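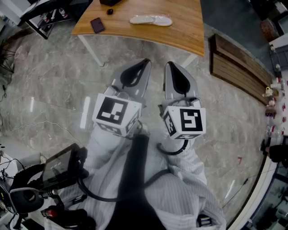 The slippers on the table, before the first take.

Slippers

A story

Hortensia Cisternas had been told there would be 100 takes in a shift, and that a take was a whole thing, start to finish. You reached for the slippers, picked them up, moved them, put them down and let go. If you dropped them you kept going and picked them up again. If you sneezed you kept going.

"They want the sneezes?" she asked.

"They want what people do," Stela Olteanu said. She was the floor lead and had a cold herself. "Raluca takes out the bad ones at night."

The slippers were white and still in their plastic. They had come with the job, which was called Brosten. All the jobs had names, and the names had nothing to do with the objects. Brosten was soft household goods on a flat surface. Balogun was bottles. Nizar Abou Jaoude had done Balogun for most of December and said he could no longer open a bottle at home without thinking about his wrist.

Hortensia tightened the strap and sat forward. The gripper was heavier at the tips than she expected. She let it hang over the floor between her knees for a moment, then stood up, went to the table and took hold of the slippers by one heel. The plastic crackled. She carried them a hand's width to the right and let go.

"One," said the headset, in a voice like a train station's.

She did it again from the other side. She did it slowly, and then at what the sheet called natural speed. By take 30 she had found that the plastic slid on the wood if you pushed it first, and that once it slid you could get a finger underneath. She was pleased with this. She did it nine times in a row.

At the break Stela came over with the tablet.

"You're doing a thing," she said.

"What thing?"

"A push. You push, then you pick."

"It works better."

"I know it works better. But if everybody does it the same way, the model only learns the same way. Do some bad ones."

"Bad how?"

Stela blew her nose. "Like you don't care about the slippers."

Hortensia tried. It was harder than caring. She grabbed them in the middle so they folded. She took one toe and let the other slipper swing inside the bag. She came down too far and felt the tips hit the wood, and the jolt went up to her elbow. The headset counted these as if they were the same as the others.

Her mother had packed slippers this way, in a shop in the old town, thirty-one years of them. Two together, side by side, fold the bag, tape. When Hortensia was small she had been allowed to do the tape. She hadn't thought about it in a long time, and she thought about it now, around take 60, with her arm out over the table. Her mother never looked at her hands. She looked at the door to see who was coming in, or at the radio. If you had asked her how she did it she would have said, do what?

So Hortensia looked up. She looked at the mezzanine railing and picked up the slippers without watching. She missed, felt along the wood with the tips, found the edge of the plastic and closed.

She did the next one like that too, and the one after.

"Take seventy-four," said the headset.

Nobody had said she couldn't. The sheet said keep the object in view, but the cameras would be doing that whether she looked or not. She put the slippers back where they had been. Nizar walked past with his coffee and watched two takes.

"Who are you looking at?" he asked.

"The door."

"Is someone coming?"

"No."

He nodded and went back to his bottles.

After lunch they changed her over to two hands. The second gripper pulled to the left, and for a while she had to think about which one she was moving. Marius Tănase, who had built the mounts, stood beside her and turned something with a small wrench. He asked if it was better. She said it was, although it wasn't, and then a few minutes later it was.

She had the two of them up over the table with the tips facing each other when the lights of the next bay went on, and she held still, as you were supposed to when anything in the room changed. She could hear people talking farther down the floor. The headset waited. She stood with her arms out and the table under her and for a short time she had nothing to do.
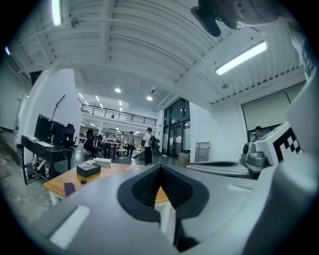
Review

Raluca Matei came in at six and opened the day's takes. She worked with the sound off. A take was a few seconds long, and she had a key for keep and a key for drop, and a third key for anything she wanted to ask Stela about. She didn't use the third key often.

There were 259 on the queue from three operators. Nizar's were clean, as always. She kept almost all of them and felt nothing. The next operator was new and had let a sleeve get in front of the lens, so those went.

Then she opened Brosten. She kept the early ones. She saw the push come in and saw it stay, and she smiled a little when it stopped, because she knew Stela had been over. She kept the folded ones and the swinging ones.

At seventy-four the head view tipped up. The table went out of the bottom of the picture and there was the railing, with the ceiling over it. In the wrist view the fingers came down on bare wood, an inch short. They went along the wood slowly. They touched the plastic, stopped, and closed.

The rule was that the object had to be in the head view from start to finish. Her finger was already on drop.

She ran it again. Then she ran seventy-five and seventy-six. In seventy-six the fingers missed by less, and in seventy-seven they didn't miss.

Her grandmother had shelled peas like that, on the balcony, telling somebody across the yard what she thought of him.

Raluca pressed the third key. A box opened for her comment, and she looked at it for a while. Through the glass doors she could see Stela putting her coat on.

"Operator not looking," she typed. "Please can we have more of these."

She sent it and went on to seventy-eight.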